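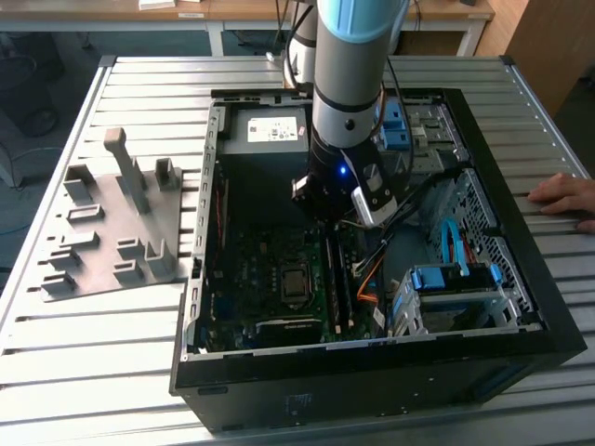

机器现在能替人干家务、干车间里的杂活了吗？

零零碎碎能干一些，离“交给它就不用管”还差得远。搬箱子、吸地、在固定的位置上重复同一个动作，这些早就有机器在做；可要是换成拆一台旧电脑、叠一件袖子翻在里面的毛衣，或者从一抽屉乱七八糟的螺丝里挑出要用的那颗，多半还得有人守在旁边。

这一页是我给 Drukard 小站整理的图集，主题一直没变过：活儿本身长什么样，机器做到了哪一步。去年十月开始攒的时候，我想得很简单，觉得把图贴上来，配一两句话就行了，结果每次写着写着就刹不住（老读者都知道我这个毛病，请多包涵，泡杯茶慢慢看吧！）。

先说开头那张。机箱侧躺在开槽的铝台面上，侧板已经取下，机械臂从上方伸进去，夹爪停在主板上头一点点的地方，台边还搭着一只人的手。修过电脑的朋友一看就明白难在哪里：主板上头横着橙色的线，旁边还有一捆黑白线，插槽、支架、硬盘位全挤在一个铁盒子里。我们自己动手的时候，拨一下线、换个角度，手指头凭感觉就绕过去了，根本不会当回事；让机器来做，每一次“绕过去”都得先看清楚，再算清楚，碰到软塌塌的线就更头疼，你推它一下，它往哪边倒可没有准儿。

我家里那台老主机，前后拆过4回，每回线的走法都不一样，全看我上回收拾的时候有没有耐心。所以我一直觉得，家务和修理这两类活儿其实是亲戚，难都难在“每次不一样”。洗碗机为什么好用？它把碗筷圈在一个架子里，碗得听架子的。真让一只机械手到水池里去捞碗，油腻腻的，大碗套着小碗，筷子横七竖八，那又是另外一回事了。

车间里的人对这件事看得比较淡。我在 Peñalver 的装配间待过一阵子，工位上最值钱的常常是几块不起眼的夹具板，零件放哪儿，朝哪边，板子上都定死了。人用着顺手，机器用着更顺手。那边有本手写的记录，一个班次里插接动作记了2,134次，最后返工的有91件，师傅们翻着本子念叨的也总是那91件，料歪了，槽口有毛边，前一道没放到位，原因五花八门，没有哪一条听起来算得上高深。 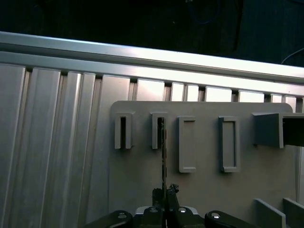
Tutivex 读者来信说，她倒宁愿机器先把这种对准、插进去的细活练好，拖地什么的晚几年也不要紧，因为她眼睛花了以后，往窄缝里插东西比弯腰拖地还累人，一上午下来脖子都是僵的。

这封信我读了2遍，觉得很有道理，也想顺着多说几句。黑色夹爪捏着一条窄窄的深色薄片，上端探在灰色支架的竖槽里，这种动作人做起来，靠的多半是指尖那一点点“卡住了”的感觉。薄片歪一丝，手上马上就知道，松一松，再送一送，前后不过眨眼的工夫。机器要么看得非常准，要么也得学会这份手感，光有力气是不顶用的，劲儿使大了反而坏事。旁边那几个支架高矮宽窄不一，也很像我们家里的收纳：牙刷有牙刷的位置，剪刀有剪刀的位置，放对了，下一个人拿起来才省心。

我自己的看法嘛，有固定座位的活儿会先交出去，东西到处乱放的活儿要等得久一些。厨房台面收拾得整整齐齐的人家，大概会比我家早几年用上帮手（我家那张餐桌，连我自己都常常找不到遥控器）。

下一批图打算放 Pirkirer 那边的包装台，主要是折纸盒和贴标签，都是看着轻松、做久了手酸的活儿。要是您家里或者厂里也有哪件杂活，特别想知道机器做不做得来，欢迎写信告诉我，写得长一点也没关系，我一向爱看长信。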